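Rotach 211 Bench Cable Tester

Supplied by Enine Test Equipment
Page last revised December 19, 2024

The Rotach 211 is a bench tester for low-voltage cable assemblies. It checks continuity, shorts, miswires and conductor resistance, and stores the result of each test against a part number. It is intended for schools, rental houses, repair benches and small assembly shops that handle mixed lots of leads and need a written record of which ones passed.

The tester does not measure data throughput, signal loss or impedance. Customers who need to certify network cable to a published category need a different class of instrument. The 211 must not be used on any cable connected to a supply, and it is not a substitute for an insulation test on line-voltage cords.

Operation

Both ends of the cable are plugged into the tester through adapter cards. The unit applies a limited DC voltage to each contact in turn and reads every other contact for a response. The result is a wire map, which is compared with the stored reference for that part number. A lead that matches the reference and falls below the resistance limit is passed. Any other result is a fail, and the display gives the contact numbers involved.

References can be entered by hand or learned from a known good cable. Learning takes one button press and a confirmation. The learned map should be read through before it is saved, as the tester will accept a miswired sample as readily as a correct one. Editing a saved reference requires the supervisor code. The code is set to four zeros at the factory and should be changed on first use.

In hold mode the tester repeats the full scan until the cable is removed. Hold mode is used to find breaks that open only when the lead is flexed. Bend the cable by hand along its length, starting at the strain relief on one end, and watch the fault counter. The time resolution in hold mode depends on the number of contacts in the reference. Short references scan faster and catch shorter interruptions, so a two-conductor lead should not be tested against a full-width reference left over from an earlier job.

Sorting before test

Throughput on the 211 is limited by adapter changes more than by test time. Lots should be broken down by connector type before the tester is switched on, then by length. Mixed lots that arrive as a single tangle are best separated by hand into open trays or baskets, with one adapter pair assigned to each. Perforated plastic baskets are adequate for this work. They let grit fall through and they can be rinsed.

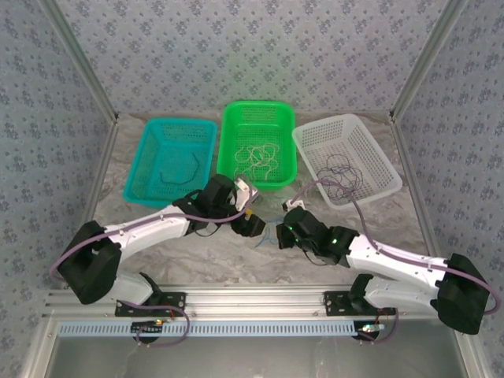
Cables sorted into turquoise, green and white baskets.

Color coding is left to the user. The tester can store a lot name of up to eight characters, and many shops enter the container color there so that the printed report can be matched to the container afterward. If colors are used, they should mean one thing only. A color that stands for connector type on one bench and for pass or fail on the next will cause rejected leads to be returned to stock.

A separate closed container should be kept for failed leads. Failed leads awaiting repair should be tagged at the faulty end with the contact numbers shown on the display. The tag stock supplied with the tester takes pencil and most solvent-based markers. Ballpoint ink will rub off.

Adapter cards

The tester has two card slots, marked A and B. Slot A is the driven side. Cards are keyed and cannot be inserted upside down, but an A card will fit slot B. The unit reads the card type on power-up and after each card change, and will refuse to run a reference that calls for a card not present.

Cards are available for common USB connectors, barrel power plugs, quarter-inch and miniature audio plugs, ribbon headers, modular telephone and network plugs, and D-shaped multi-pin connectors. A blank card with solder pads is available for connectors outside the standard set. Instructions for laying out a blank card are in section six of the manual. Cathal Tully in technical support will check a proposed layout before it is built if a drawing is sent in advance.

Bare-ended wire is tested with the Condach clip set, a pair of cards with short flying leads ending in spring clips. The clip set adds resistance to the reading. Run the zero routine with the clips joined each time the set is fitted, and repeat it if a clip is replaced. The zero value is not kept when the tester is powered down.

Card contacts are a wear item. The tester counts insertions per card and shows a service notice when the count reaches the value set by the user. Heavy users should keep a spare of their most-used pair. Contacts should be cleaned with a dry brush. Contact spray leaves a film that collects lint and will raise the resistance reading over time.

Specification

Model: Rotach 211
Type: bench, single operator
Maximum reference width: 92 contacts
Stored test records: 2,507
Stored references: limited by record memory
Resistance reading: two-wire, with zero routine
Resistance limit: set by user, up to 25 ohms
Modes: single, repeat, hold, learn
Display: four-line, backlit
Indicators: green (pass), red (fail), amber (scan in progress)
Audible signal: pass and fail tones, can be disabled
Ports: USB device port for records, foot switch jack
Supply: external low-voltage adapter, included
Case: painted steel, rubber feet
Use: indoor, dry locations only

When record memory is full the tester stops and asks for an export or an erase. It does not overwrite old records. Exported files are plain text with one test per line and open in any spreadsheet program. The date and time on each record come from the internal clock, which is held by a coin cell. A flat cell does not affect test results, but records made after a power loss will carry the wrong date until the clock is reset.

Bench requirements

The tester should be placed on a flat, stable surface with clear space on both sides for the cable under test. The top of the bench should be nonconductive. Steel benches must be covered with an insulating mat, as exposed contacts resting on bare metal will read as shorts. The rubber feet may mark soft finishes.

Allow enough depth for sorted stock to sit behind the tester, within reach but clear of the cards. Leads hanging over the card slots are a common cause of false readings, in particular where a loose plug touches an open adapter.
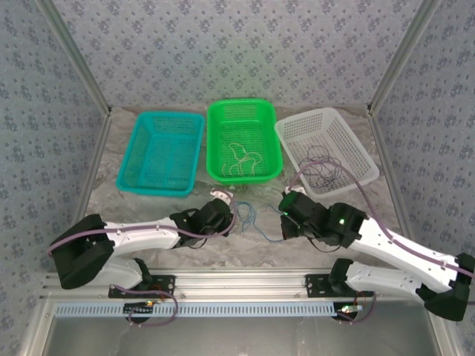 Lighting should be sufficient to read contact numbers on small connectors. A fixed bench magnifier is recommended for ribbon headers. The display can be read from a seated or standing position, and the contrast is adjusted from the setup menu.

The foot switch, if fitted, should be placed where it cannot be stepped on while cards are being changed. The tester ignores the switch when either slot is empty, but it will start a scan as soon as both cards are seated and the switch is down.

Routine checks

A check lead is included with each tester. It has a fixed wire map and a resistor in one conductor. Run the check lead at the start of each working day and after any drop or impact. The tester should report the map printed on the lead's label and a resistance within the range given there. If it does not, clean both cards and repeat. If the second result is also out of range, stop using the tester and contact Enine.

The check lead should be stored flat and kept out of general stock. Replacement check leads are matched to the tester's serial number, which must be quoted on the order.

Factory calibration is recommended once a year. Units are returned with a printed certificate and the readings found on arrival. Stored references are kept, but customers should export all records before shipping.

Supplied with the tester

Supply adapter
Check lead
USB lead for record export
One pair of adapter cards, type chosen at time of order
Tag stock, one pack
Printed manual

Options

Condach clip set
Blank adapter cards, sold in pairs
Foot switch
Doãn carry case, lined, with slots for six cards
Insulating bench mat

Firmware note

The firmware released in May corrects a fault in which repeat mode could log the same lead twice if it was removed during the pass tone. Units shipped before that release can be updated by the user through the USB port. The update erases stored records. Pauline Cheetham handles update files and return shipments. Quotations for more than one unit are prepared by Ryan Bellamy.

Warranty is two years on the tester and excludes cards, clips and check leads. Opening the case voids the warranty. The coin cell is reached through a cover on the underside and may be replaced by the user.

Related items
Condach Clip Set for Bare Wire
Rotach Blank Adapter Cards (pair)
Replacement Check Lead, Matched
Doãn Lined Carry Case
Foot Switch, Heavy Duty
Insulating Bench Mat
Tag Stock, Refill Pack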